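Leather Garment Pattern Cutter (Outerwear), Furholm Workshop

Stistow makes leather and coated-fabric jackets in short runs. We are hiring a pattern cutter for our Furholm workshop. The post is full time, Monday to Friday, day shift, and reports to the production lead.

The work covers drafting and grading patterns from a sample garment or a measurement sheet, laying out hides, marking defects, and cutting shell and lining pieces by hand and by clicker press. Most styles are cafe racer, bomber and blazer cuts in lambskin and cowhide. Sizes run from XS to 5XL, plus made-to-measure orders.

Required: at least 2 years cutting leather for garments, accurate grading, and the ability to match grain and shade across front panels. Experience with zip cuffs, quilted linings and action backs is useful. Pattern software can be taught on site. 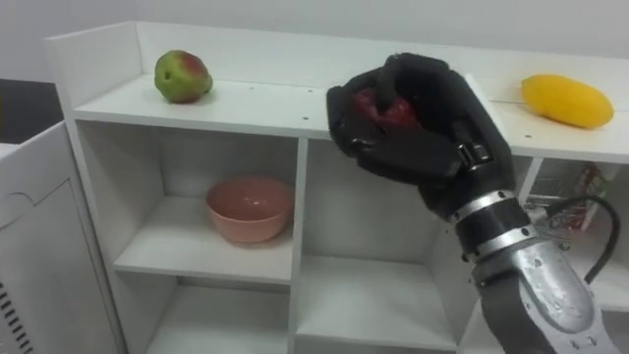
Elsie Doolan says the trial day is the part applicants should prepare for: bring your own knife and awl, expect a full hide with flaws in it, and ask about the seam allowance before cutting, as the sheet leaves it blank. She adds that speed is not scored.

The trial is paid at the standard hourly rate. Shortlisted applicants will be given a date in April. New cutters work under supervision for the first 12 weeks.

To apply, send a resume and photos of 5 finished garments, front and back, with a note stating which pieces you cut yourself. Include contact details for 2 references. Mark the application "Cutter, Furholm". Incomplete applications will be returned.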